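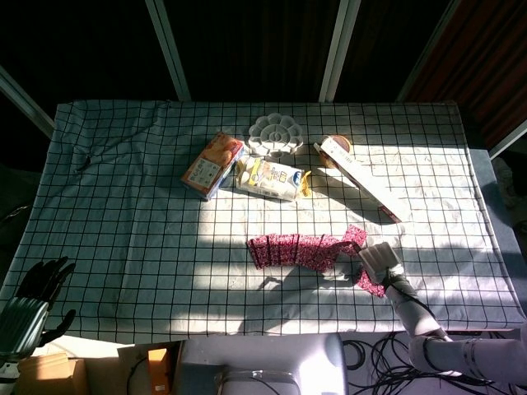
# Cloloria Tabletop Demos

Cloloria is a set of tabletop demonstrations recorded by remote control on a two-armed robot with multi-fingered hands. An operator drives both arms and watches through the head camera, and we save everything the robot saw and did. The tasks are small household things: folding cloth, moving packages, putting lids and tins where they belong.

Cloth is our favorite part and takes up the biggest share of the recordings. It slides, it bunches, it unfolds itself the second you let go, and you learn a lot about your control setup by trying to pleat a strip of it with robot fingers! If you work on soft objects, start with the `fold` group.

## What's inside

- 674 episodes, one folder each
- 400 of those are cloth tasks (`fold`), the rest are `place` and `sort`
- 2 operators
- 6 table layouts

The head camera video is the main stream. Arm joints, finger joints and operator commands are stored next to it, all on the same clock.

```
cloloria/
 fold/
 ep_0001/
 head.mp4
 joints.csv
 fingers.csv
 commands.csv
 notes.txt
 place/
 sort/
 layouts/
 tools/
```

`notes.txt` is free text typed by the operator right after the episode. Some are one word long and some are full of opinions. Please read a few before you train anything, they're a great way to get a feel for the data.

## Tasks

**fold** – A strip of patterned fabric starts flat or loosely gathered. The goal is a row of even pleats lying on the table. Either hand may hold the end. We don't ask for a certain number of pleats, only that the strip stays folded after the hands let go.

**place** – Pick up one named object and set it down at a named spot ("the long box, behind the dish"). Boxes may start at any angle.

**sort** – Flat packages go to one side of the table, boxes to the other. Dishes and round containers stay put and act as obstacles. Operators found this one dull, and it shows a little in the pace.

## How we record

The operator stands with the robot in another part of the room and sees only what the head camera sees. Hand motion is mapped straight to the robot's hands, and the fingers follow the operator's gloves one to one. There's no snapping to a grasp and no helper that closes the fingers for you, so every pinch in this set was made by a person.

The mapping layer is Cliltell, our own small package, included under `tools/`. Operators can freeze one arm with a foot pedal while they work with the other. You'll see this in the fold episodes, where one arm's joint values go perfectly flat for a stretch. Those frames are fine to use. The column `frozen` in `commands.csv` marks them.

An episode starts when the operator presses the pedal twice and ends the same way. We trim nothing, so expect idle time at both ends.

## Light and background

We record in daylight on purpose, and we're really glad we did. Direct sun lands on the tablecloth, with hard shadow lines across it, and the same fabric can look like two different colors in one episode. Models trained only on our early lamp-lit recordings fell apart the first time the sun came out.

The grid printed on the tablecloth is not a calibration target. It wrinkles and shifts whenever somebody bumps the table. Use the files in `layouts/` if you need real positions.

Each layout file gives the starting spot of the objects, measured by hand from the front left corner of the table. Objects are ordinary packages and dishes from the kitchen at Flarstead, where the robot lives.

## Getting started

```
python tools/check.py --root cloloria
python tools/play.py cloloria/fold/ep_0001
```

`check.py` looks for missing files and clock jumps. `play.py` shows the video with finger positions drawn alongside. Press `n` for the next episode and `q` to quit.

For training, split by layout. Episodes within one layout look very much alike, and a random split will make your numbers far too pretty. We hold out layout 6 in all our own tests, and it would be great if you did the same so we can compare.

## Known problems

- The thumb sensor on the right hand drifts in long episodes. Subtract the first reading after each pedal press.
- Some `place` episodes end with the object in the wrong spot. They're marked `result: miss` in the notes and we left them in. Several have lovely recoveries halfway through.
- In a handful of episodes the operator's arm mapping was reset mid-task, which shows up as a quick jump in `commands.csv` with no matching jump in `joints.csv`. `check.py` lists them.
- Both operators are right-handed. The left hand does much less of the fine work, especially in `fold`.
- No force readings. The Wallner fingertip pads didn't arrive in time for this release.

## What we'd love to see

Anything on pleating! Our own baseline copies the operator well for the first two or three folds and then starts stacking them on top of each other. We suspect it loses track of the loose end. If you get a full strip done, send us the video and we'll watch it more than once.

Using one hand's data to teach the other would also be very welcome, given the imbalance mentioned earlier.

## Changes

**18 October 2019** – First public release. Renamed `cloth` to `fold`, added layout files, fixed the column order in `fingers.csv`.

Next up: left-handed operators and a second tablecloth with no print on it, planned for January.

## Contact

Maya Sayegh looks after the recordings and answers questions on the issue tracker. Please include the episode folder name and the output of `check.py`.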